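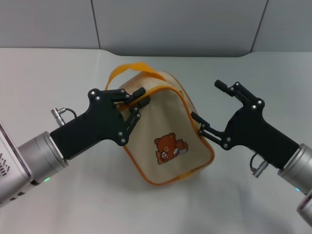

Subject: Re: Zip sticks at the top corner on small canvas bags
Date: 28 March 2025
List: Cidmont Sewing and Repair

> I have two small canvas bags to sort out for a relative's children.
> Both have a zip that follows the edge of the front panel, across the
> top and down the side. The slider runs well along the straight and
> then stops dead at the top corner. I have tried candle wax, which
> helped for a day. Before I unpick anything, is this the zip or the
> way it was put in? Also, one has a printed front and I would like to
> wash it first. Is 60 degrees safe?

Taking the questions in order, with one addition about handles.

**1. Zip or fitting**

Most likely the fitting. A coil zip will go round a corner if the curve is wide enough and the tape has been allowed to spread. On small children's bags the front panel is often cut wider at the bottom than the top, so the two top corners are turned through more than a right angle of slack and the tape bunches on the inside of the bend. The slider then meets a ridge of folded tape before it meets any damaged teeth.

To check, open the bag, turn the corner inside out and run a fingernail along the tape next to the coil.

- Ridge or pleat in the tape: fitting fault.
- Tape flat, coil wavy or gapped: zip fault.
- Both flat, slider still stops: look for lining or binding thread caught inside the slider.

I did this on a beige canvas bag with an orange zip and a bear printed on the front. It had a pleat at the corner that could be felt but not seen from outside. The teeth were sound.

**2. Correcting the corner without replacing the zip**

You need to unpick a short length only. I work to 60 mm, centred on the corner.

1. Close the zip fully and mark the tape and the canvas with a matching pencil line on each side of the bend. If these marks are missed, the panel will go back twisted.
2. Open the zip past the corner and unpick between the marks. Leave the binding attached to the panel if it was sewn in a separate pass.
3. Snip the outer edge of the tape at intervals of 10 mm. Stop well short of the coil. Three or four snips are usually enough.
4. Tack by hand, easing the tape round. Run the slider through before any machine stitching. If it catches now it will catch later.
5. Sew with a zip foot and a size 90 needle, stitch length 2.5 or slightly more. Turn the wheel by hand at the tightest part.

Seal the snips with a little fray stopper. Do not use a flame near polyester tape with a printed panel next to it.

Wax is fine as a finishing step. It does nothing for a pleat, and it picks up fluff, so wipe off what you have put on already. A dry cloth and then a soft toothbrush will do.

**3. If the zip does need replacing**

Continuous coil by the metre is easier to match than a made-up zip. I bought Gotier coil in February from the shop in Telline, reference 474 on the card, and it was a fair match for bright orange. Take the bag with you. Orange tapes vary a good deal and look different again beside undyed canvas.

Allow about 65 mm more than the measured run. The surplus goes under the end tabs and gives you something to hold while fitting the slider. Measure with a strip of paper laid along the seam, as a rigid rule will cut across the curves and read short.

**4. Washing**

I would not go to 60 degrees. There are three separate risks:

- Cotton canvas that has not been pre-shrunk will shrink, and the zip tape will not. This produces exactly the puckered corner you are trying to cure.
- A transfer print may lift at its edges. Pigment printed directly into the cloth is safer, though it can still fade.
- Dye from a coloured zip or binding can move into pale canvas.

Test the last one with a damp white cloth held against the tape for a few minutes. If it comes away clean, hand wash in cool water with the zip closed, press the water out in a towel and dry the bag stuffed and upright. Keep the iron off the print. If the corner needs pressing, do it from inside through a cloth.

Wash before the repair, as you were planning. Any shrinkage is then out of the way before you tack.

**5. Handles**

Check them while the lining is accessible. Plastic strap handles tend to fail along the row of needle holes and not in the strap itself. Bend the strap back at each end and look for white stress lines between the holes. If there are any, do not sew through the same line again. Trim the end square, move the strap in slightly and fix it with a longer stitch, using as few holes as will hold. A canvas patch behind the anchor point spreads the pull.

Clips will hold the strap in place for sewing. Pins leave permanent holes.

**6. Thread**

Polyester throughout. The Ra all-purpose has been adequate for me on canvas of this weight. I have not tried their heavier one on a domestic machine, so if anyone has, please post the needle size and tension used.

Could you let the list know what you find at the corner, and whether both bags have it in the same place? If they do, I would unpick the plainer one first.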